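Freezing is not the end of the story

For many years the biobanks had one simple rule: keep the samples cold and do not touch them. The rule worked well when a collection was small. Now even a regional hospital may hold more tubes than its staff can check, and the question of what happens inside these tubes has become urgent.

The biobank in Zamudio is a good case. In September its team took out 460 plasma samples, all stored for at least 5 years, and measured again the same proteins which were measured on the first day. Most of them were stable. A small group was not, and among these were 3 markers that researchers ask for very often.

The reason was probably the thawing. Each time a tube is opened for one study, it warms a little, and then it goes back to the freezer for the next one. The old records did not always say how many times this happened.

Trania, a small company which makes software for laboratories, wants to solve this with a history that follows every tube. Its first users say the program is easy, but entering the old paper records is slow work. One laboratory has finished 3000 of them and still has several cabinets waiting.
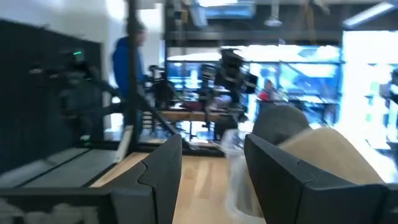
Hamish Baird

Smaller portions are another answer. If the plasma is divided on the day of collection, each tube needs to be thawed only once. It costs more plastic and more space in the freezer, and for old collections it comes too late. For these, the team in Zamudio now sends a short note on storage together with the samples, so the researcher can decide which results to trust.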